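April, late. Kettle on at 6.40, nothing else achieved before seven.

The takeaway containers from last night were still on the mat this morning, so the mat came first. I had intended to start on the shelving. The shelving has now been deferred three times and I am recording that here so that I stop pretending it is next.

Materials to hand: one white basin, one roll of bin liners, dish liquid (the Clurnen unscented, 500 mL, down to the last third), two cloths, a scraper I bought for the oven and have never used on the oven. The basin holds more than the sink does and can be carried to the drain, so washing up in this room is done in the basin. Water goes in to half depth. Any higher and it slops on the carpet, and the carpet has enough wrong with it already.

Order of work as written on the back of the Holtness receipt:

1. Food
2. Packaging
3. Basin
4. Mat
5. Table top under the mat
6. Carpet, if there is any will left

I kept to this as far as item 4.

Food first on the principle that it is the only category that gets worse while you deal with the others. Crayfish shell is a poor thing to leave in a warm room. The Treloar guide to household composting allows it if buried deep and covered, and I have tried that once and had it dug up overnight. It now goes in two bags, tied separately, in the freezer until bin morning. The tomatoes are fine and go back in the fridge in their clamshell, vines on. I have a note from last winter claiming they keep longer on the vine. I did not record how I tested this, so the note is worthless, but I follow it anyway.

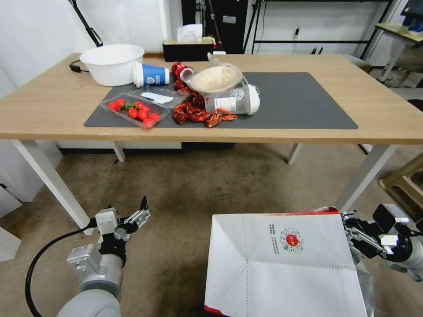

Packaging is where the time goes. The council sheet on my fridge divides everything into three streams and then spends a full column on exceptions. Clear clamshells are accepted rinsed. Lids are accepted only if larger than a palm, whose palm is not stated. Paper cups are not accepted with the paper, on account of the lining, and the plastic lid has to be pulled off and judged by itself under the palm rule. Soft bags go nowhere near the yellow bin. Cans are the only simple item on the page: in, crushed or uncrushed, no conditions. The plastic spoon I washed and put in the drawer with the other spoons I have washed and put in the drawer.

Rinse sequence matters if you are using a single basin. Cleanest to dirtiest, greasy tubs at the end, one change of water between. I have done it the other way and ended up with a film of mayonnaise on every surface in the batch, including the ones that had started out clean. Hot water for anything creamy. Warm is enough for the cups. The shaker cup gets its lid taken off and a second rinse under the tap, as the thread holds on to whatever was in it.

The mat is the reason the table still looks like a table. It is a dark grey mat, and it covers nearly the whole top. It is sold for workshop benches. Before I had it, the oak finish picked up a ring from every cup. It wipes down with a damp cloth and a few drops of dish liquid, working from the back edge forward. Crustacean juice dries tacky and needs a second pass with plain water or the colour goes patchy. White vinegar, diluted, for the smell. I used 42 mL in 500 of water, that being what was left in the bottle, and it appears to be sufficient.

Moved the power cable before wiping the back edge. It should be clipped to the underside of the table, and I have the clips. They are in the cabinet, probably, or on the shelving, behind whatever is in front of them. Added to the list under the shelving.

Tissue consumption for fingers during the meal was excessive. Next time a damp cloth each, and a proper bowl for shells at the start. Tipping the whole lot onto the mat is quick, and it is sociable, but it moves the labour to the following day with interest.

Items 5 and 6 not done. To do 5 the mat has to be rolled, and it should be fully dry first. I have stood the basin upside down on a cloth by the sink and opened the window. Carpet gets the vacuum after lunch if the neighbours are out.

Buy: dish liquid, vinegar, freezer bags (large), bin liners. Check whether the palm rule has been revised.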